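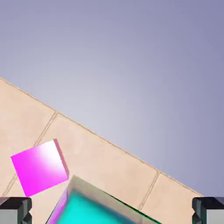
I have been baking rye bread for 21 weeks now and I finally got a loaf I would serve to my grandmother, if she were still around to be rude about it!

My starter goes back to April, when Shafiq Bandara handed me a jam jar at the Kirnbridge bus stop and told me to feed it every day. I killed that one in a week (sorry, Shafiq). The second jar is still going, and it smells like green apples in the morning and a bit like nail polish if I forget it overnight. I love it more than is reasonable.

What changed everything was giving up on kneading. I had been treating rye like wheat, pushing it around the counter for ages and wondering why it stuck to my elbows. Rye doesn't want that. Stir it with a big spoon until there are no dry bits, scrape it into a greased pan, smooth the top with a wet hand and go do something else for 4 hours. When you see little pinholes opening up on top, it's ready for the oven. The first time I saw those pinholes I called my sister into the kitchen, and she was very polite about it.
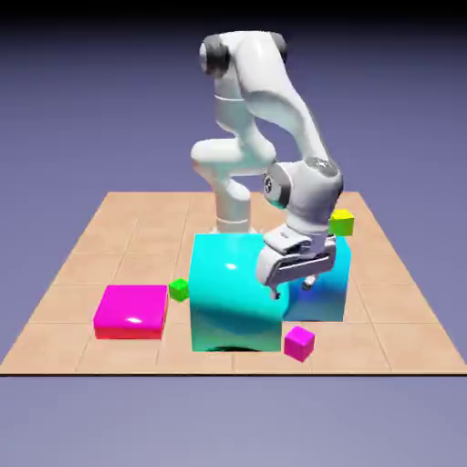

The other thing is water. My dough used to be far too stiff, and the loaves came out like paving. Now it looks like wet cement going in and I have to trust it. I use 76 percent dark rye and make up the rest with plain bread flour, which is probably cheating, but the slices hold together for sandwiches and I eat a lot of sandwiches.

And you have to wait before you cut it! A full day, wrapped in a dish towel. I know. I have cut into one hot and it gummed up the knife so badly I had to soak it. By the second day the crumb settles down and the sour taste comes forward, and by the third it's wonderful with butter and too much salt.

Amarasinghe, the little grocery on my corner, has started carrying coarse rye in paper sacks, so next I want to try soaking some overnight and mixing it in. I'm also wondering about caraway. Half my family says it isn't rye bread without it and the other half picks the seeds out. If you have a strong opinion, write and tell me, and tell me how much you put in, please, as my last guess tasted like cough drops.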